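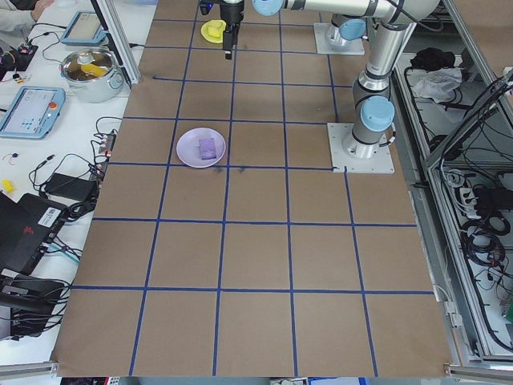 Postage scale drifts upward during long packing sessions

Asked in Shipping and Fulfillment - 3 answers - viewed 3,086 times

I run a small mail order shop and weigh every parcel on a Pukora bench scale, the 30 kg model with the separate display. In the morning a sealed test box reads 1,360 g. By mid-afternoon the same box reads 1,366 or 1,368 g. If I take everything off and press TARE it goes back to 1,360 g for a while, then creeps up again. Normally this wouldn't matter, but a lot of my orders sit just under a price break and I have been paying for the next band up.

Power is from the supplied adapter. The scale is on a solid bench and the bubble is centered. I have run the calibration routine twice with a borrowed 5 kg weight. Is the load cell failing, or is this normal?

Answer 1 (accepted, 14 votes)

What you describe is zero drift. The offset is moving and the span is fine, otherwise TARE would not bring the reading back to the same number. Calibration sets the span, so repeating it won't help.

Check these in order:

1. Warm-up. Switch the scale on 30 minutes before the first parcel and leave it on all day. Turn off auto power-off in the setup menu.
2. Temperature. Keep the platform away from heaters, sunny windows and label printers. A few degrees is enough to move a cheap cell by several grams.
3. Zero tracking. Many bench scales ship with this off or set to the narrowest range. Set it one step wider. It only acts when the platform is empty, so don't leave a box or a packing tray sitting there between orders.
4. Debris. Lift the top plate and look for tape scraps or packing material between the plate and the overload stops.

If the drift is still more than 2 g after that, suspect the cell or the connector. Reseat the connector first.

Answer 2 (3 votes)

Had the same thing with a Bednárik scale. It was the adapter. Replaced it with one of the same voltage and polarity and the drift went away. Might be worth trying before you open anything up.

Answer 3 (0 votes)

just subtract 6 g from whatever it says

Comment from the asker: Zero tracking was off, and I had been leaving a tray on the platform all day. With both changed the test box stays within 1 g until closing - thanks.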